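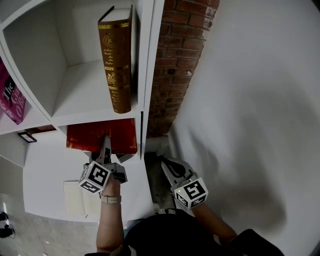
FOR IMMEDIATE RELEASE
4/5/22

Malleck gets its names back, 787 of them, and they are spelled right this time

MALLECK – The town of Malleck will dedicate a new memorial to the men and women of the Drunda River valley who worked the ferries, locks and towboats and died on the job. The memorial stands on the old Llewellyn landing, a site previously known for a bait machine and a very large puddle. The puddle has been drained. The bait machine has been moved 218 feet upstream, where it continues to serve the public.

The wall carries 787 names. It replaces a bronze plaque put up by the county many years ago, which listed 670 names, gave one deckhand's name twice and thanked the foundry in larger letters than the dead. Families have been writing to the town about the plaque for most of its life. The Malleck Historical Society has kept the letters, which grow noticeably shorter and less polite as the years go on.

The added names come from payroll books, church burial records and the accident reports of the Plukent Towing Company. Plukent reported drownings in the same column as lost rope, and it took members of the society two winters to separate them. Where the records disagree on a spelling, the family's version was used. Where two branches of a family disagreed, the society met with both, served coffee and waited.

"We were asked more than once whether a town this size needs a wall this long," the society said in a statement. "The river did not ask how big the town was. We would have been happy with a shorter one."

The names are cut into local gray stone in the order of the years in which people died. There is no ranking by job. Captains who would have objected to standing next to their cooks are no longer in a position to do so. A low bench runs the length of the wall, facing the water, and there is a ramp from the parking lot. The town wishes to note that the ramp was finished on schedule, as this does not happen often.

The dedication begins at the landing with the reading of every name. Relatives who wish to read may sign up at the Malleck town office. The reading is expected to take up to 2 hours, and there will be chairs. Remarks by elected officials will follow the reading and will be limited to three minutes each by means of the ferry bell, which is loud. The high school band will play one piece. Lunch will be served afterward in the Drunda Grange hall, and anyone who comes is welcome to it.

The old plaque has not been thrown out. It will hang in the town office hallway beside a list of its errors.

People who believe a name is still missing may bring papers, photographs or a family Bible to the society's open table in the town office. A second carving is planned for October, and space has been left at the end of the wall.

Parking is available at the Grange. Please do not park on the landing, including those who have always parked on the landing.

Contact: Malleck Historical Society, care of the Malleck town office

###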